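Ticket 223: Humanoid stops at desk, waits for operator, no alarm raised
Site: Hakside fit-out room
Queue: Allent automation support
Status: Open, waiting on site
Opened: 9th September

Reported by site:
Unit walks to the desk, halts and holds position. Flodlow shows the task as "in progress" the whole time. Staff on the sorting shift only find out when they look over. Before April two people did this job by hand. Now one person covers it along with the returns bench, so a silent hold costs us most of a shift.

Support:
Please send the log for the last three runs and confirm whether the desk height was changed.

Site:
Logs attached. Code 196 in all of them, straight after the approach step. Desk height was changed. The morning operator raised it because of a sore back and wasn't told it mattered. The Lozano work instruction doesn't mention it.

Support:
Code 196 is a reach check failure. The planner compares the desk height against the stored value and holds if they differ. It is logged as a hold, so no alarm is sent. Steps:
1. Put the unit in standby before anyone goes near the desk.
2. Set the desk back to the stored height.
3. Clear the hold in Flodlow and rerun from the approach step.
4. Keep the power cable and tether clear of the walking path. 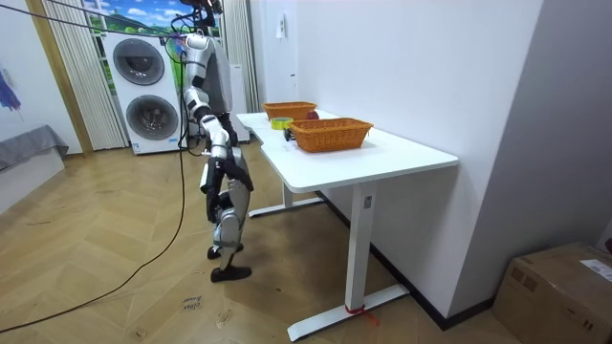
Site:
Steps done in that order. Hold cleared, first rerun completed, second rerun stopped with code 103. Operator had to leave the returns bench both times. Can holds be sent to the bench screen?

Support:
103 is a timeout on the operator confirm prompt. The prompt still goes to the old two-person login, which has no one signed in. We will move it to the bench login and add holds to the same screen. Fixed desk height to be added to the work instruction. If the operator needs a different height, send us the figure and we will store it as a second profile.

Site:
Will ask both shifts and reply with heights.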